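Drusenow group posts dark matter hint, 2 detectors disagree

11 Feb 2025

The Drusenow physics lab says its Tener detector has logged 3,342 low-energy events that known background can't fully explain. A preprint calls the excess "suggestive" of light dark matter.

Maybe. The extra signal amounts to 28 events, and the background estimate comes from a model the group tuned on its own data. Leaks of ordinary radon have produced bumps like this before, and the paper gives radon one paragraph.

Josia, a sister detector with more than 200 days of running time, saw nothing in the same energy range.

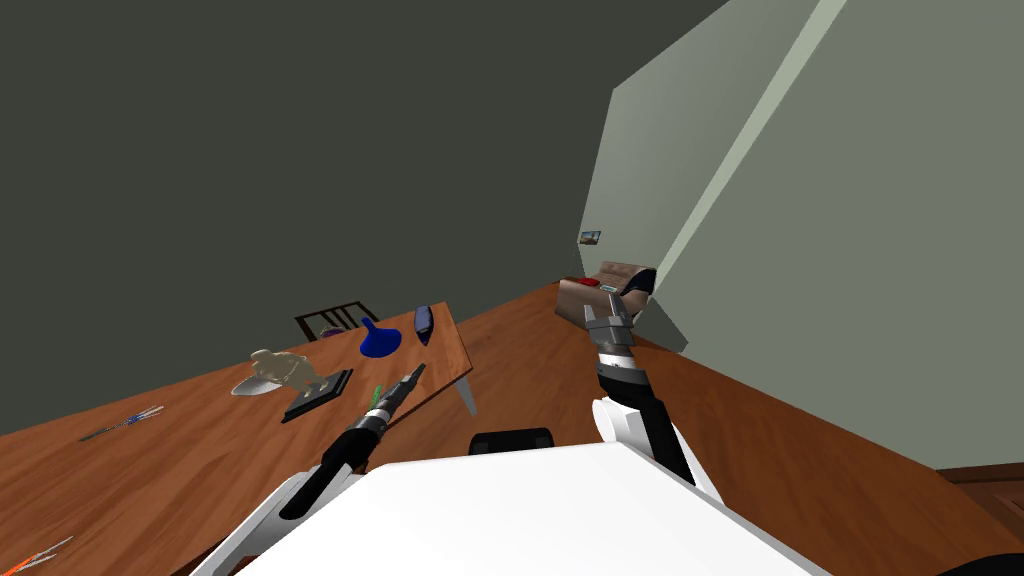 The group blames a higher threshold at Josia and promises a new run in May. It has not said whether the raw data will be released before then. The preprint has not been peer reviewed.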